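Chapter 7
Tables and Worktops: Surface, Edge and Handling

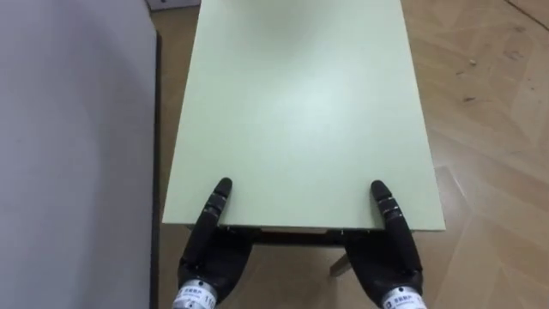

A worktop is specified by three properties before any other: the flatness of the upper face, the finish of that face, and the profile of the edge. The frame or legs are treated separately in Chapter 8.

Flatness is measured with a straightedge laid along both diagonals and across the width at mid-length. In the Sevthorpe survey, 1,151 tops were measured after delivery. Gwawr Meredith found that 232 of them had a gap of more than 2 mm under the straightedge — enough to rock a small instrument or a drafting square.

Finish affects glare as well as wear. A matte face scatters light and is easier to work over for long periods. Pale colors show stains early, and they also make small dark parts easier to find.

The edge is where a table is lifted, pulled and turned. The holder's fingers bear on the upper face while the palm supports the underside, and the load is carried across the thickness of the top. A square edge gives a secure grip but concentrates pressure; a rounded one spreads it. Meireles' grip tables (Section 7.4) relate edge radius to lifting force.

7.1 Terms

Top: the complete horizontal panel, including any edge band.
Face: the upper surface of the top.
Near edge: the edge closest to the user in the normal working position.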